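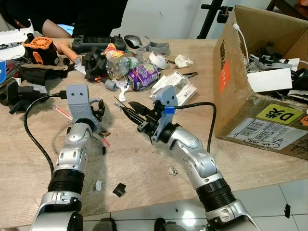
Hi Deepika, hi all,

I finally sat down with the gallery export script on Saturday and got it to pull my whole Stelleo account, all 700 albums of it, comments included. The trick was the page tokens. Stelleo hands you a new one with every page of results, and if you reuse the old one it doesn't complain, it just gives you the first page again (so for ages I had a folder full of the same pictures over and over!). I've been testing on the workshop album, because it has long file names and a couple of nested folders, and those were exactly what broke the last version.

On Monday, December 7, 2020, Deepika Unnithan wrote:
> Has anyone got the Stelleo export to keep the original upload
> dates? Murali and I ran it on both our accounts and every file
> comes out stamped with the day we ran it. The captions are fine.
> Also, does it still stop at 2000 files or did Géza fix that?

The dates first. They are in the export, they're just not where you'd look. Each album folder gets a little text file called info.txt, and the upload date is on the second line of every entry. The script reads the first line, which is the date of the last edit, finds it blank most of the time and falls back to today. I changed it to read the second line and my files sort properly now. If you edited captions in bulk at some point you may see a few odd ones – I had a run of them from April that all claim the same minute.

As for the limit, Géza put a fix in the Amden branch but it never made it into the main one. You can either grab his branch or open settings.ini and split the job into 2 batches by album name, which is what I did before I knew about his fix. It's slower but it works on my old laptop, and that thing runs out of memory if you look at it funny.

One warning: don't run it with the Radwan plugin switched on. It rewrites the file names while the script is still downloading and you end up with half an album called "untitled". Malathi hit the same thing last week and had to start over.

I'll send the patched file to anyone who wants it, just write to me off list. I haven't tried it on a Mac yet, so if somebody does, please tell me what happens with accented letters in album names – mine came through fine on Linux but I only have a few.

Cheers,
Declan

--
Declan Partington
To leave this list, send a blank message with "unsubscribe" in the subject line.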